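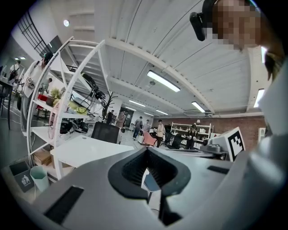
*Bench 2, grey unit, close up.*

2018-11-30

Dye bath trials, wool on the Rirkance recipe. Heidrun weighed out the madder last night and left it soaking in rainwater. I brought the pot up slowly and held it at 74 degrees. Colour on the Larard skeins is a brick red, a bit flat. The Varela skeins took it better and are closer to what we got in October.

Mordant was alum at the usual strength, no cream of tartar in either lot. Total fibre 498 g dry. I should have split it more evenly, the Varela lot was the heavier one.

Corina thinks the flatness is down to the scour. She may be right. The Larard wool still felt greasy when I wetted it out, and the water beaded on one skein. Will scour again with a longer soak and see.
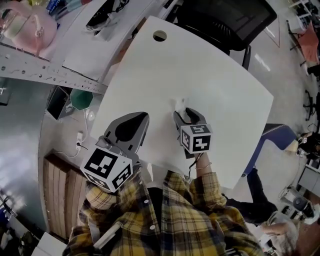 Second bath from the same madder gave a soft orange. Not on the order sheet but worth keeping. I tagged those skeins with blue thread and put them on the lower rail.

Gendale want a wash test before they agree to anything. Heidrun says they'll accept up to 2 grades of fading, I'd like to see that in writing. Strips are cut and stitched to white cotton, one set from each wool. The rest of the dyed skeins are hanging in the back passage, door to stay shut until they're dry.

To do:
- order more alum, the tub is nearly down to the bottom
- new thermometer clip for the big pot
- ask Corina for her October notes, mine don't say how long the madder soaked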